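Ticket 869 - Versandportal Nodel, Standort Indmont
Kategorie: Etikettendruck / Adressübernahme
Priorität: mittel
Status: gelöst, Beobachtung bis September
Bearbeitung: Tianyou Xiong, Anwendungsbetreuung

Meldung
Die Versandstelle Indmont teilt mit, dass beim Druck von Abholetiketten die zweite Adresszeile fehlt. Betroffen sind ausschließlich Aufträge, die über die Schnittstelle Brultutora eingehen. Manuell erfasste Aufträge werden vollständig gedruckt. Seit der Umstellung am 10. Juni 2024 wurden 78 fehlerhafte Etiketten gemeldet.

Prüfung
Der Druckertreiber wurde neu installiert, ohne Änderung des Fehlerbildes. Ein Testdruck aus der Vorlagenverwaltung war fehlerfrei, der Drucker scheidet damit als Ursache aus. Im Übertragungsprotokoll ist das Feld "Zusatz" gefüllt, in der Auftragsmaske von Nodel bleibt es leer. Bei Zusätzen mit über 19 Zeichen verwirft die Schnittstelle den gesamten Feldinhalt - eine Fehlermeldung wird dabei nicht erzeugt.

Maßnahme
Die Feldlänge wurde in der Zuordnungstabelle auf 58 Zeichen angehoben und der Dienst neu gestartet. Die Versandstelle wird gebeten, offene Aufträge aus der Warteschlange zu entfernen und erneut zu importieren. Bereits gedruckte Etiketten sind zu vernichten. Eine nachträgliche handschriftliche Ergänzung ist nicht zulässig.

Rückmeldung der Versandstelle
Der erneute Import wurde durchgeführt, die zweite Adresszeile erscheint wieder. Offen ist die Darstellung von Umlauten im Absenderfeld - hierzu wurde ein gesondertes Ticket an den Hersteller Skjelbred übergeben.

Anlage 1 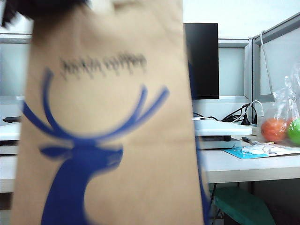
Papiertragetasche mit blauem Hirschmotiv und schwarzem Schriftzug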